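Home | Meetings | Projects | Library | Contact

Minutes of the March meeting: open day review and arm demonstration
Posted in March by Arsalan Lashari
Print this page | E-mail this page

Meeting opened at 7:05 pm in the Arndale workshop. 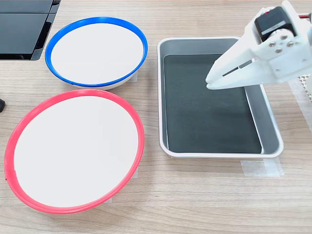 1. Open day. We had 258 people through the door, our best ever, and the table arm was what most of them talked about on the way out! The line for it went past the lathe room by mid-morning and stayed there until we closed. Thanks to everyone who gave up their lunch to keep it moving.

2. The demonstration. Arsalan went over how the day ran. The arm did 507 moves between plates and tray over the whole day and dropped 19 pieces, most of them before the fingers were adjusted at ten. Several members said the drops were half the fun (the kids cheered every one), and that people stayed longer when they could see it try again. Agreed to keep the job simple next time and let visitors call out which plate it should go to. Positions on the table to stay marked with tape, as the setup crew found it much quicker to put things back.

3. Questions from visitors. The most common was how it knows where to stop. We need a better short answer than the one we gave, which lost people. Qian group offered to write up a one-page sheet with drawings.

4. Visit to Kurkberg. The trip to see the packing line is on. There are 2 cars so far and room for more. Kurkberg will let us stand right beside the sorting arms while they run, and the shift lead has promised to slow one down for us so we can follow what it's doing. Closed shoes, please. Sign the sheet by the door.

5. Drulter kit. Still waiting on the spare motor. Arsalan to call again. If it comes in time we would love to have a second arm going at the fall show, side by side with the first.

6. Other business. The long extension cord has gone missing since the open day. Please check your trunks.

Meeting closed at 8:40 pm. Coffee after, and the arm was run again for the new members.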